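April 11, 2019

I have made crumpets four weekends running now and I'm still not bored of them! If you've only ever had the packet sort, please try a batch at home, even a bad one. My first lot had no holes at all (more like small sad pillows) and we ate every single one with too much butter.

The recipe I started from is in a falling-apart baking booklet from 1898 that I found in a box at the Trovholm book fair. It wants the batter beaten by hand "until the arm is weary", and my arm gets weary quickly, so I've been working out my own version ever since. Strong white flour, a bit of plain, yeast, a pinch of sugar, warm water, and then bicarb stirred in with a splash more water right at the end. The batter should be looser than you think. Mine was far too thick for two whole batches, and as soon as I let it down with more water the bubbles came up beautifully.

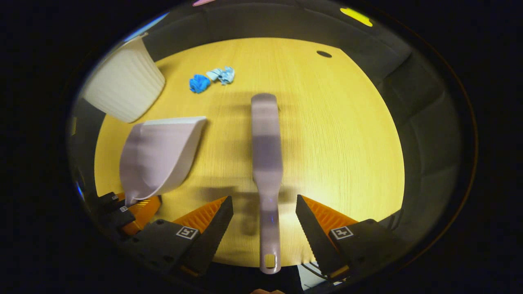

The other big thing is heat, or the lack of it. Low, low, low! I give each crumpet 14 minutes on the smallest ring and don't touch it until the top has gone dull and set. Then off comes the metal ring, over it goes for a minute, and out onto the rack. I used to turn them early out of pure impatience and the holes closed up every time.

I've tried three flours so far. The Heydari one from the corner shop is lovely and stretchy, and the Endis is cheaper and very nearly as good. I had high hopes for the stoneground from the mill at Plurkberg, but it made them heavy, so that bag is going into bread.

Toast them even when they're fresh, by the way. I know it sounds wrong, but the edges go crisp and the middle stays soft and the butter goes all the way down. Next weekend I'm trying a sourdough batch, and I want to have a go at pikelets too, as they don't need rings and I only own four.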